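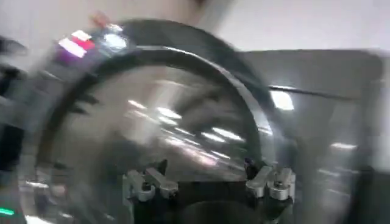 件名: Re: [temilmont-kougu] 丸枠の透明曲面板、清掃と再固定の手順について

共用作業室の備品担当です。先の投稿に項目順で返信します。引用は必要な箇所だけ残しました。全文は末尾に付けてあります。

> 透明板の材質がわかりません。台帳には「透明、曲面」としか書かれていません。
> アクリルであればアルコールは避けたいのですが、ガラスなら使っても構わないと思います。

台帳の記載不足はこちらの不備です。購入時の納品書を確認しましたが、Norðdahlの品名欄には「Cirkero 丸枠一式」とあるだけで、板の材質は別記されていませんでした。問い合わせは出しましたが、回答はまだ来ていません。

材質が確定するまではアクリルとして扱ってください。ガラスをアクリルとして扱っても損害は出ませんが、逆の場合は細かいひび（クレーズ）が入ります。特に曲面板は曲げの応力が残っている可能性があり、平板で問題のなかった薬剤でも縁から割れが進むことがあります。

判別方法として過去に挙がったものについて、使用の可否をまとめておきます。

（ア）爪で軽く叩いて音を聞く
高く硬い音ならガラス、鈍い音なら樹脂、という方法です。枠に組んだ状態では枠と金具の響きが混じるので判定できません。板を外した状態でのみ参考になります。

（イ）手のひらを当てて温度感を見る
ガラスのほうが冷たく感じます。室温の同じ場所に既知の板を半日置いて比較する必要があり、単独では判断しないでください。冬と夏で印象が変わります。

（ウ）端面の色を見る
一般的な板ガラスは端面が緑がかります。ただし高透過の品種では色がほとんど出ません。アクリルの端面は無色に近いものが多いのですが、今回の丸枠は端面が枠に隠れるため、外さないと見えません。

（エ）針先で傷をつける
禁止します。目立たない場所であっても行わないでください。

（オ）重さを量る
最も確実です。板厚がわかっていれば、面積と重量から比重を出せます。アクリルは水より少し重い程度、ガラスはその倍を超えます。曲面でも展開した面積で計算すれば判別には足ります。測定誤差を気にする必要がないほど差が開きます。

当方としては、次に板を外す機会に（オ）を実施し、結果を台帳に記入する方針です。判別のためだけに外すことはしません。

> 天井灯が板に映り込み、内側の様子が読み取りにくいです。
> 曇りなのか映り込みなのか、見ただけでは区別できないことがあります。

区別は次の手順で行ってください。

最初に見る位置を変えます。頭を左右に動かしたとき、白い筋が板の上を滑るように動けば映り込みです。板の同じ位置に残るものは、汚れ、傷、曇りのいずれかです。

次に照明を遮ります。黒い厚紙を板の上方にかざし、筋が消えるかどうかを見ます。消えれば映り込みと断定できます。厚紙は作業台の引き出しに入っています。白い紙は紙自体が映るので使わないでください。

曲面板では、一本の灯が細長く伸びたり、裏表の反射で二重に見えたりします。同じ灯が平行に何本か見えるのも正常です。板が二枚重なっているわけでも、剥離しているわけでもありません。以前、この見え方を剥離と判断して板を外した例がありましたが、外した板に異常はありませんでした。

色のついた映り込みについても同様に考えてください。枠の黒い面は多少の艶があり、周囲の表示灯や掲示物の色を拾います。枠の変色を疑う場合も、上の厚紙の方法で先に切り分けてください。布でこすって落ちないからといって溶剤に進むのは順序が逆です。

映り込みを減らす手段として反射防止フィルムの提案が過去にありましたが、採用しません。三次曲面には皺なしで貼れず、二次曲面でも縁の処理が枠の内側に入り込みます。剥がす際の糊残りのほうが問題になります。向きを変えられる場合は向きで対処し、変えられない場合は見る側が位置を変えてください。

> 枠の内周に短い歯のような凹凸があり、ここに埃が溜まります。
> 布では奥まで届きません。綿棒では繊維が引っかかって残ります。

歯の部分に布と綿棒を使わないでください。繊維が残ると、次の埃がそこに絡みます。

使用する道具は、毛先の柔らかい平刷毛とブロワーです。順序は次のとおりとします。

先に板の表面をブロワーで吹きます。これを省いて刷毛から始めると、板に落ちた粒子を刷毛の毛先で引きずることになります。

次に歯の溝に沿って刷毛を動かします。溝を横切る方向には動かしません。刷毛は中心に向けて払わず、枠の周方向に送ってください。中心に向けて払うと埃が板の上に広がります。

送った埃は下側で吸い取ります。掃除機を使う場合はノズルを板に触れさせず、吸込口に細い筒を付けて弱で使います。筒の先は樹脂のものに限ります。

溝に油分を含んだ汚れが付着している場合だけ、水で薄めた中性洗剤を刷毛の先に少量つけます。液が溝を伝って板と枠の間に入ると、乾いたあとに縁に沿って跡が残ります。つける量は刷毛を紙に押し当てて、紙が湿る程度が上限です。

歯の用途について質問が別に来ていましたが、付属の図面に説明がないため、当方では回答できません。推測を台帳に書くことは避けています。欠けている、削れているなど状態の記録だけ残してください。

> 板の清掃にWamowの布を使ってよいですか。

乾拭きには使用可です。ただし使う前に必ずブロワーで吹いてください。布の種類より、布と板の間に粒子が挟まっているかどうかで結果が決まります。

使い方は直線で一方向とし、円を描いて拭かないでください。円状の拭き傷は照明が当たったとき輪になって見え、どの角度からも目につきます。直線の傷は見る角度によっては消えます。曲面の場合は曲がっていない方向に沿って動かすと、布の当たりが均一になります。

洗濯した布は柔軟剤を使わずに洗ったものに限ります。柔軟剤の成分が板に移ると薄い膜になり、光が散って曇りのように見えます。先月、曇りとして報告のあった板はこれが原因と見ています。水拭きと乾拭きを繰り返したところ消えました。なお確認したのは4月の一件だけで、同じ症状がすべて柔軟剤によるとは言えません。

> 下側の金属の金具について、締め付けの強さの指定はありますか。

指定値はありません。以下は当方の運用です。

枠の外径は319 mm、板厚は3 mmで登録しています。この寸法の板を角ばった金具で受ける場合、金具の面が板に直接当たらないことを先に確認します。直接当たっていれば、締め付けの強弱にかかわらず、その点から割れる可能性があります。

締める際は、両側を交互に少しずつ進めてください。片側を締め切ってから反対側に移ると、枠がわずかにねじれ、板が片寄ります。工具は短い柄のものを使い、手首の力だけで止まるところを終わりとします。長い柄の工具や電動工具は使いません。

緩み止め剤も使わないでください。嫌気性の緩み止め剤はアクリルにひびを生じさせることがあり、材質未確定の現状では使えません。金具の穴から流れ出る量でも影響が出ます。緩みが繰り返す場合は座金で対処し、それでも緩む場合は報告してください。

金具の角が立っている箇所については、布が引っかかるとの指摘を受けています。やすりで丸めると表面処理の有無にかかわらず地が出るので、加工はしません。清掃時に養生テープを一枚貼り、終了後に剥がす運用とします。テープの粘着は弱いものを選び、板には貼らないでください。

> 板だけの交換は可能ですか。費用がわかれば教えてください。

板単体の価格は、以前の見積では3,000円でした。送料は別です。見積の有効期限は切れているため、注文前に取り直します。材質の問い合わせと一緒にNorðdahlへ送っています。

交換の判断基準は次のようにします。

・縁から伸びるひびがある場合は、長さにかかわらず交換。
・表面の拭き傷だけの場合は交換しない。
・研磨で消すかどうかは材質の確定後に決める。それまで研磨剤は使わない。
・黄変は白い紙を背後に置いて既知の透明板と並べて判断する。単独では判断しない。
・曇りは水拭き、乾拭き、翌日の再確認を経てから報告する。

縁のひびは枠の影に入りやすく、正面からは見えません。斜めから懐中電灯を当て、ひびの面で光が返るかどうかを見ます。このとき天井灯は消してください。点けたままだと映り込みに紛れます。

以上を踏まえ、台帳の記入欄を次のように改めます。従来の「良／否」の二択では経過が追えませんでした。

　品名：
　枠の色と艶：
　枠内周の状態：
　板の材質（未確定の場合は「未確定」と書く）：
　板の曲がりの向き：
　表面の傷（映り込みの切り分けを実施したか）：
　縁のひび：
　金具の状態（緩み、当たり）：
　使用した布と薬剤：

「枠の色」は見たままを書いてください。黒と濃い灰色の区別は照明で変わるので、迷えば「黒から濃灰」で構いません。「異常なし」とだけ書かれた記入は、何を見て異常がなかったのかがわからないため差し戻します。

保管についても一点追記します。丸枠を外して置く場合、板を下にして伏せないでください。曲面の頂点だけに荷重がかかります。枠の縁で受ける形にして、台との間に布を敷きます。立てかけは不可です。円形なので、滑るだけでなく転がります。棚に置く場合は、奥行きに約40 mmの余裕がある段を選んでください。余裕のない段では、出し入れの際に金具が棚の前縁に当たります。

袋に入れて保管する場合は、気泡緩衝材を板に直接当てないでください。長期間押し当てると丸い跡が残ることがあります。薄い紙を一枚挟み、その外側に緩衝材を巻きます。新聞紙は印刷が移るため使いません。

未決の事項は、材質、板単体の現在の価格、内周の歯の図面の有無です。Norðdahlからの回答を受け取り次第、このスレッドに返信します。回答前に清掃が必要になった場合は、ブロワー、刷毛、水拭き、乾拭きの範囲にとどめてください。

備品担当

----- 元のメッセージ -----
件名: [temilmont-kougu] 丸枠の透明曲面板、清掃と再固定の手順について
投稿: 2023年5月

> 各位
>
> 丸枠の清掃手順を書き直そうとしていますが、現行の台帳では不明な点が多いため
> 質問します。
>
> 透明板の材質がわかりません。台帳には「透明、曲面」としか書かれていません。
> アクリルであればアルコールは避けたいのですが、ガラスなら使っても構わないと思います。
>
> 天井灯が板に映り込み、内側の様子が読み取りにくいです。
> 曇りなのか映り込みなのか、見ただけでは区別できないことがあります。
>
> 枠の内周に短い歯のような凹凸があり、ここに埃が溜まります。
> 布では奥まで届きません。綿棒では繊維が引っかかって残ります。
>
> 板の清掃にWamowの布を使ってよいですか。
>
> 下側の金属の金具について、締め付けの強さの指定はありますか。
>
> 板だけの交換は可能ですか。費用がわかれば教えてください。
>
> 現行の手順書には「やわらかい布で拭く」の一行しかなく、枠と金具については
> 記載がありません。回答をもとに改訂案を作り、このリストに流します。
> 急ぎではありませんが、次の棚卸しより前に固めたいと考えています。

関連する投稿
柔軟剤を使った布による膜状の曇り（報告）
平刷毛の毛先の硬さ比較
Re: 台帳の「異常なし」表記をやめる件
Cirkero 丸枠の保管棚、段の割り当て
養生テープの糊残り、除去方法
Re: Re: アクリル板とアルコール
引き出しの黒い厚紙を補充しました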